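Tak Community Forum > Data collection > House rules and good practice
Thread: Handheld gripper sessions, what are your actual rules?

mboersma_riv
Trying to write a one page rule sheet for our handheld sessions at Rivthorpe. We start a bigger round in July, target is 3000 accepted episodes, and right now every operator does their own thing. Tabletop tasks only, food and dishes mostly, two hands.

What I have so far:

Markers face out at the start of every episode, nothing over them. Sleeves count as something.
Check both lights before you pick anything up.
Start with jaws open, end with jaws open.
No talking to the person at the next station while recording.
Cables off the walking path.

Long sleeves is the one I keep going back and forth on. Loose cuffs slide down over the base when you reach up and then tracking goes to mush for half a second. Tight cuffs seem fine.

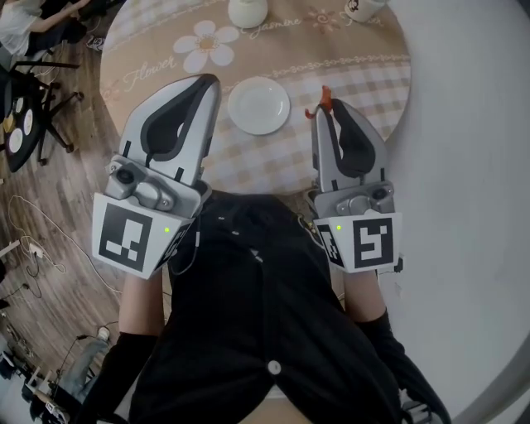 Also not sure about tablecloths. I like them, real homes have them, but a busy check pattern plus printed marker blocks makes me nervous. Anyone measured it or is it just a feeling?

Mieke

pzuniga
Sleeves: push them up or wear tight ones, done. We had a whole morning go bad from one hoodie. Not worth a debate imo.

Tablecloth: keep it. Patterned is better for tracking if anything, plain white table is the worst surface you can pick. Camera has nothing to hold on to.

stijn_v
Disagree on the plain table. We ran plain for months, fine, as long as there's stuff on it. What kills us is a cloth that MOVES. Operator leans in, belly drags the cloth two cm, and now your map is off for the rest of the episode. Clip it or tape it underneath.

pzuniga
ok fair on the moving part. Clips yes. Still wouldn't go plain

mboersma_riv
Clips going on the list, thanks. Hadn't thought of leaning at all.

ArnoutDS
Please put cables first and not last. Everybody writes the tracking rules in bold and then "cables tidy" at the bottom. Somebody trips with a gripper in each hand, they can't catch themselves. Ours:

Power strips against the wall, never beside a chair.
Any cable crossing a walkway gets a cover or it doesn't cross.
Nothing stored on the floor within arm's reach of a station. Trays included.
If you wear a cable along your arm, slack at the elbow, strap it twice.

Whoever runs the session signs that before first recording. Takes a minute.

stijn_v
signing every session is overkill, people will just tick the box. Walk the floor once with the whole group and move on

ArnoutDS
People tick boxes, sure. They also remember who ticked it. We had 192 sessions on the Drudance project with the sheet and I read every one of them, maybe four were obviously junk.

sdegraaf
Coming from the labeling side, so different complaints. I get your episodes after you're all done having fun.

Bystanders. Write a rule about it!! Other people in view need to have agreed to it, same form as the operator, even if it's only an arm or a pair of jeans. And if somebody takes it back later you need to know which episodes they were in. We went through 3113 clips by hand last spring becuase no one wrote down who was in the room. Never again.

Second thing, mugs and packaging with printing on them. Fine for us, but log it. Some clients want brand stuff out.

mboersma_riv
Is a room log per session enough or do you need it per episode?

sdegraaf
Per session with times people came in and left. Per episode nobody will keep up.

pzuniga
Isn't it easier to put up a screen between stations? then you don't need the consent forms for everyone

sdegraaf
You'd still need them for anyone who walks past. And screens make every background the same, the training people hate that.

stijn_v
+1, we took ours down. Humo template has a background rule btw, change something behind the table every 50 or so. Worth stealing

ArnoutDS
Change it between episodes though, not during. Seen that too.

mboersma_riv
OK version 2, shorter:

1. Floor. Cables, strips, trays. Session lead walks it and signs (sorry Stijn, going with Arnout, will see if it holds up)
2. Room log, names and times, forms for everyone who could be in view
3. Cuffs tight or pushed up, marker blocks clear
4. Lights checked on both grippers, jaws open at start and end
5. Cloth clipped. Patterned ok
6. Printed items logged
7. No chatting while recording

Left out what to do when something drops. Small items pinched right at the tips get dropped a lot. Keep the episode or bin it?

pzuniga
bin

sdegraaf
Keep and tag it! Recoveries are gold. If they pick it up with the gripper, keep. If they put the gripper down and use fingers, bin.

stijn_v
what Sanne said. But tag right after, not end of day, you won't remeber which one

pzuniga
we bin all of them and it's fine, but ok, our tasks are like 8 seconds long so redoing is cheap

mboersma_riv
Going with keep and tag. Will post the printed sheet when the lead has been through it.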